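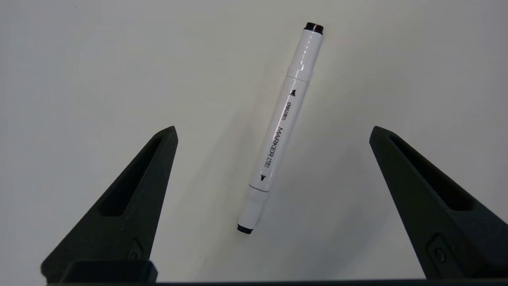 Stikine data collection: progress report to the Farooqui Fund

5/11/25
Prepared by the Stikine project team, Plivov

This report covers the second stage of the Stikine grant. The aim of this stage is to gather examples of a robot arm picking up and putting down small everyday objects, recorded while a person drives the arm by hand. The examples will be used to train a system that should later do the same jobs without a driver. The report sets out what has been recorded, what went wrong, what has been spent and what we plan to do next.

Work done

We have 265 accepted recordings of the pen task. Each one starts with a single pen or marker on the table and the gripper open above it. The driver lowers the arm, closes the fingers on the barrel, lifts, moves to one side and sets the pen down. A recording is accepted if the pen is lifted cleanly and put down without being dropped, and if the wrist camera view has been saved from start to finish.

The proposal said we would use one type of pen. We changed this early on. A system trained on one pen may learn the look of that pen and little else, so we now use 4 types. One is a white double-ended marker with a black cap at each end. It has proved a useful test. The body is pale and so is the table, and the two ends look much alike from above, so the drivers have had to learn to judge its angle from the whole length of the barrel. We have kept the pale table for this stage and will try a darker one later as a comparison.

The starting angle of the pen is changed between recordings. In the first weeks this was left to the driver, and when we went through the results we found that most pens had been laid nearly straight up and down in the camera view. That is the easiest way to pick one up, and people had drifted into it. Starting angles are now drawn from a printed sheet and the driver sets the pen to match. The early recordings have been kept but are marked so that they can be left out of training if need be.

Failed attempts are also kept, in a separate folder. They are not part of the total given above. We had planned to delete them, but the Himow group, who will do the training, asked for them and storage is not a problem.

Problems

The wrist camera and the arm were keeping slightly different time. The pictures lagged behind the finger positions, and in a few recordings the fingers were logged as closed while the picture still showed them open. Both now take their time from the same computer. Recordings made before the fix have been checked, and the ones that could not be corrected were thrown out.

One pair of fingers wore smooth on the inside and began to let round pens slip. They have been replaced. We had no spares in the building and lost 3 working days waiting for them. A spare pair is now kept with the arm.

Labelling is behind. Each recording needs a short written line saying what was done, in plain words, and we allowed too little time for it. Drivers now write the line straight after each attempt, which is slower at the arm but leaves less to do afterwards. The backlog from earlier in the stage should be cleared before the next report.

Spending

Spending is within the amount agreed for this stage. Driver hours came in slightly over, owing to the repeated recordings, and equipment came in under. We ask the Fund to let us move the unspent equipment money into driver hours. No change to the total is requested.

Next stage

Work on the pen task will stop once the labelling is done. We will then begin on 2 further tasks, putting a pen into an upright holder and taking the cap off a marker. The second will need another way to hold the barrel still, and we have not settled on one. A simple clamp on the table is the likely choice, though it means the drivers will have to load it by hand each time.

The Himow group will run a first training test on the pen recordings and send us the results. If the system does badly at particular angles we will go back and record more of those before moving on. We expect to hand over the full set, with labels and the failed attempts, by the end of March.

A decision on the driver hours would be helpful before the new tasks start, as it affects how many shifts we can offer.

Last updated by the project team after checks on the recording totals

Related items
Stikine: first stage report
Driver guide for the pen task
Starting angle sheets
Himow training test: outline plan
Farooqui Fund: how to request a budget change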